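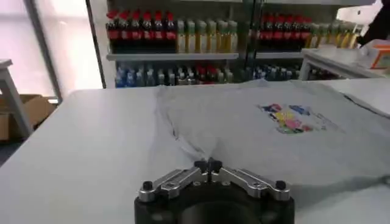 Flosora T-shirt folding cell: review after four months on the returns bench

Reviewed by Lacey Catterall
Unit reviewed: single arm, two-finger gripper, wrist camera, standard table kit
Used for: flattening and folding returned shirts before re-bagging

Background

Our Ostville site handles returns for several small clothing labels. Shirts come back in whatever state the customer left them. A person checks each one for marks and odour, flattens it, folds it to the label's spec, bags it and scans it back to stock. In a normal week we see 900 shirts, and in January it goes past that for the whole month.

The Flosora cell takes over the flattening and folding. Checking, bagging and scanning stay with people. I run the bench and wrote the request for the unit, so read the review with that in mind.

Gripper

The gripper has two metal linkages that close to a pair of black fingertips at the centre. It picks cloth by pinching a small fold between the tips. Suction is offered as an option, but we left it off the order on the advice of the Orellana site, which had tried it on knits and gone back to fingers.

Pinching works well on mid-weight cotton. The tips take one layer when the shirt has some slack in it. On a shirt that is already flat they need a crease to start from, and the software will look for one. If there isn't one it pushes the tips together along the surface until a ridge comes up. This is slow. On thin jersey it takes both layers more often than I would like, and the fold then has to be redone by hand.

The screws on the linkages are small and exposed, and lint collects at the pivots. We brush them out at the end of each shift. The manual says weekly.

Table and lighting

The cell wants a smooth, pale, matte table. Ours is white. Black and navy shirts are found straight away, light grey is fine in good light, and white shirts are poor at any hour. Daylight from the side also matters more than the installation guide lets on. Between 8 and 10 in the morning the edge detection would drop out on pale stock until Duangjai Rungrueang turned the table a quarter turn. That fixed most of it.

Plain white shirts are now folded by hand. I would have liked to know this before we signed.

Prints

Large front prints cause two problems. The camera can mistake a hard colour border for the edge of the garment, and the fingertips should not close on the ink. There is a "keep clear" setting which draws a margin around any print it finds and picks outside it. Set to its default, the margin was too wide for children's sizes and the arm would refuse the shirt. We reduced it to 30 mm. Picks are now made on bare cloth beside or below the print and I have not found a marked one.

Cracked or faded prints are sometimes missed altogether. Those should be pulled at the checking step.

Speed

A practised folder is faster than the cell on a single shirt. Zulema Gallardo is a good deal faster. The cell is steadier across a shift, and it carries on during breaks if the infeed is loaded. On our stock mix it completes 500 shirts in a week with no one touching the fold. The rest are refused, redone or never sent to it.

The brochure figure is 1,000. I assume that was measured with one style, one size and no white.

What changed for staff

Before the cell we had four people on the bench, each doing the full job from bag to bag. We still have four. Two check, one bags and scans, and one looks after the cell, loading it and clearing refusals. We rotate every two hours.

The wrist and shoulder complaints that used to come in during January have dropped. Against that, checking is harder on the eyes and more tiring than people expected. When folding was part of the job it served as a rest from inspection. With folding removed, inspection is close to continuous. Two hours is the longest stretch I would set, and Oriana Paredes has asked for ninety minutes. We are trying that now.

The cell position is less popular than I planned for. It involves long quiet spells and then three refusals in a row, and the alert tone is unpleasant. The tone can be changed from the service menu, which needs a supervisor login. I don't see why.

Training took half a day for loading and clearing, and two further days for those who can adjust settings. Benjamín Yáñez and Duangjai have the settings training. With both of them away we run on defaults, so a third person is booked in. Pay grades were reviewed for the settings role only. If you are buying one of these, settle that question before delivery. We settled it afterwards and it caused bad feeling.

Support

Flosora answers email the same day. Spare fingertips ship from Kellolness and took nine days to reach us. Order two pairs with the unit. Ours showed wear at the pinching edge in the third month, and double picks went up before anyone noticed the cause.

Faults so far

One failed camera cable, replaced under warranty.
One software update that reset the print margin to default without a warning.
Table clamp loosens. Check it when you brush the pivots.

Rating: 3.5 out of 5

Suits a bench with mostly coloured mid-weight cotton and enough volume to keep the infeed full. I would not buy it for white stock, thin jersey or anything with a hood. We are keeping ours, and have asked for a quote on the second set of fingertips with the softer pad.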